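Wrist cam vs. scene cam in sim kitchens: my results got weird, come poke holes
Forum > Manipulation and Learning > Methods

tiltedpan

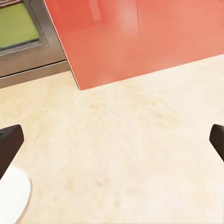 So I've been chewing on this since December and I need other eyes on it. The short version: I trained the same imitation policy twice in our simulated kitchen, once with the wrist camera plus a fixed camera, once with the wrist camera alone. Same 600 demos, same network, same number of training steps. I fully expected wrist-only to fall on its face. It didn't! On the kitchens it trained in, it was a little worse. On the 24 held-out kitchens (new layouts, new colors, new counter textures) it came out ahead, and by enough that I reran the whole thing before I let myself get excited.

My theory is that the fixed camera lets the policy cheat. It learns "the arm goes over there when the room looks like this" and then you swap the room and it's lost. The wrist view changes so much from moment to moment that there's not much room layout to memorize, so it has to go by what's near the fingers.

Setup, for whoever asks: parallel jaw gripper, RGB only, no depth, 40 rollouts per held-out kitchen, 2 seeds per condition. The task is pick up a thing on the counter and put it somewhere else. Nothing fancy. The assets are the Arkside set with the materials shuffled.

Tell me what I missed.

grommet_hq

2 seeds. Come on. I like the idea, but I've had two seeds of the identical config land further apart than most papers' headline gap. Run more before you build a theory on it.

Second thing, how are you randomizing the start pose? If the arm always starts over the right bit of counter, wrist-only has an easy life, because the object is already in view or nearly there. Start it facing a cabinet door and see how it does.

tiltedpan

Fair on the seeds, more are queued (the cluster is jammed, everybody has a deadline). The start pose is jittered but yeah, it's jittered around a pose that looks down at the counter. I'll widen it.

nbenavides

Hi, Nilton Benavides here, I worked on the Pakport data a while back so I have opinions. We saw something in the same direction but we blamed it on a different cause. Our fixed camera was in the same spot in every training scene. The second we moved it around during data generation, the two-camera policy caught up and then passed wrist-only. So I don't think the extra camera is the problem. I think a camera that never moves is the problem. Did you randomize yours?

tiltedpan

...no. It's bolted in place in every kitchen. Ugh. Okay, that's a very good question and I'm a bit annoyed I didn't ask it.

I still think there's something to the wrist view being the harder one to overfit, though. You get big flat slabs of color, some reflections, a piece of an appliance, half a finger, and the policy has to make do.

solderfumes

Can I push on that a bit? Half the time a wrist view in these kitchens is cabinet panel and countertop. If there's no target in it, the policy has nothing to go on, and with no history it'll just drift. Are you feeding in past frames? If you are, then your wrist-only result is really a result about memory, and you should say so up front.

tiltedpan

Yes, a short window of past frames plus joint positions, both conditions. I did one run without the history and wrist-only dropped like a rock. I should've put that in the first post, sorry.

solderfumes

See, that changes the whole story for me! The claim is now "wrist-only with memory holds up in new rooms," and I'd believe that one a lot more easily.

danai_v

Jumping in from the rendering side. I'd be careful about reflections. Shiny cabinet fronts in sim can leak layout info in ways you don't expect, depending on how your renderer fakes them. We had a policy at Rarham that did great until somebody turned the gloss down on all the doors, and then it wandered. Took me ages to believe it. Try your held-out set with matte materials only and compare. If wrist-only drops a lot, it's leaning on the shine.

grommet_hq

Okay Danai, that's a horrifying thing to read before lunch. Now I have to go check mine.

tiltedpan

Danai Vlachopoulos from the Balaskas workshop talk? I loved that talk! And yes, I can do matte, it's one switch in the material config. Adding it to the list.

So the list now is:
more seeds
wider start poses, including ones facing away from the counter
fixed camera moved around during training (Nilton's)
matte materials on the held-out kitchens
a proper no-history run for both conditions

danai_v

That was me, thanks! Do the matte one first, it's eval only so you don't have to retrain anything.

nbenavides

I'd still bet on the moving camera being most of it. Loser buys coffee?

tiltedpan

You're on. Matte evals are running now and I put the moving camera job in behind them. I'd like wrist-only to win mostly so I can delete the camera calibration code, so, you know, factor that in when I post numbers.

grommet_hq

Post the per-kitchen numbers too please, and keep the average out of the plot title. I want to see if two or three weird kitchens are carrying it.

tiltedpan

Will do. Matte results first, the rest whenever the queue lets me.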